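Carry in, carry out at Leltska trailhead?

bsheehan
The county pulled the trash cans at the Leltska lot in January and put up carry-out signs. I walk there most mornings and the lot looks worse to me. Is it any better on the Nadov side?

tierney_rd
Worse here too. I picked up 13 bags' worth last month, mostly snack stuff and coffee cups. They saved money on pickup and we got the trash.

oldmap482
Disagree. The cans overflowed every weekend and the raccoons spread it for 70 yards. Give it a full season.

tierney_rd
The cans overflowed because pickup was every 2 weeks. Candy wrappers are the worst of it – light enough to go anywhere. 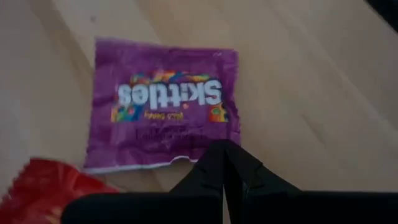
kmoss
Can wrappers like that go in the Rerkberg recycling bins?

oldmap482
Thin plastic film isn't on their list, so it goes in regular trash.

kmoss
OK, thanks. I've been doing it wrong.

bsheehan
I still want one can back, by the gate. I'm writing to the county – Bríd Sheehan, if anyone wants to add their name to the letter.

oldmap482
I'll pass, but good luck with it.

tierney_rd
Add me.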